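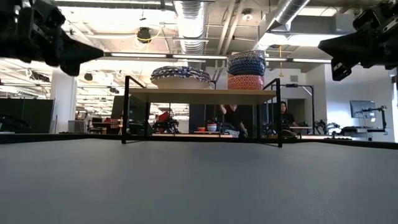 The bowl shelf, all four of them up there.

OK so quick update before I lose the whole evening to this again. Robot club. Yes I'm still doing it. Yes the class project got bigger.

For anybody who missed the last post: our team picked table setting. Two arms, one table, plates and bowls, stack them, unstack them, put them on the little shelf. Team name is Floltis, which was a typo in somebody's sign-up email and we kept it. The other team at our end of the room is Gallgate and they're doing something with cables that I don't understand and they won't explain. Fine.

Bowls first. I thought bowls would be the hard part and they're sort of medium. A bowl has a rim you can grab, so one finger inside, one outside, close, lift. What gets you is the stack. If the top one sits even a little crooked the rim isn't where the arm thinks it should be, and then it pinches both bowls at once and you get a two-bowl lift. Which looks great for a second. We had a lot of two-bowl lifts in July.

The shelf makes it worse. Wood board on top, skinny rails on both ends, so you can't just swing in from the side. Has to come in from above and then tilt. Syahrul Ginting figured out the tilt. I want that on the record becuase he was sick when we demoed it and I got all the high fives. He'd been moving the wrist first and then the elbow, I'd been doing it the other way for weeks, and his way clears the rail every time I've tried it.

Numbers, for the people who like numbers (hi Dad). We're at 708 recorded runs total. 184 of those are shelf runs. Mr. Juhász wants more shelf runs. Mr. Juhász always wants more shelf runs. He also threw out 7 of mine for "hesitation", meaning I stopped halfway to think and the arm just hung there. Fair. Still annoyed.

Then plates. Ugh.

Paper plates are way harder than bowls and I will not be taking questions. Flat on the table there's nothing to get under. You come down, you close, and the fingers slide right over the edge, or they catch it and the plate scoots. Real plates have weight, they stay put. Paper ones just leave.
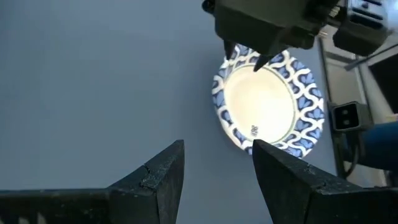 So the plan now is that both arms have to work the plate together. One goes to the far side of the rim and the other waits open on the near side. Then the near one closes and the far one lets go. Sounds simple. The timing is awful. If the far arm lets go early you're back to scooting, and if it's late the plate bends and you've got a taco.

Things I tried this week that did not work:
pushing the plate to the table edge (it fell, repeatedly)
coming in lower (scraped the table, bad noise, everyone looked)
coming in faster (no)

Thing that kind of worked: going slow on the way down and then quick on the close. Got a clean pickup 4 times in a row before I messed it up. Wrote it down in the binder so if your on my team please read the binder.

Also we're arguing about whether the pattern on the rim helps or hurts the camera. I say helps, there's lots of contrast, easy to tell rim from table. Bradley says the middle is the issue, it gets so bright under the lights that it washes out, and he wants to try a plain brown plate. We have no plain brown plates. He's supposed to bring some. He has been supposed to bring some for a while.

Next thing is putting it together, plate down, bowl on plate, no humans touching anything in between. Gallgate gets first pick of the time slots this round so we're probably stuck with the 7 am one. I'm not a 7 am person. Syahrul is and he's weirdly cheerful about it.

More when there's more. If anyone has a good trick for flat floppy stuff put it in the comments, I'll try pretty much anything except tape, we asked, tape is against the rules.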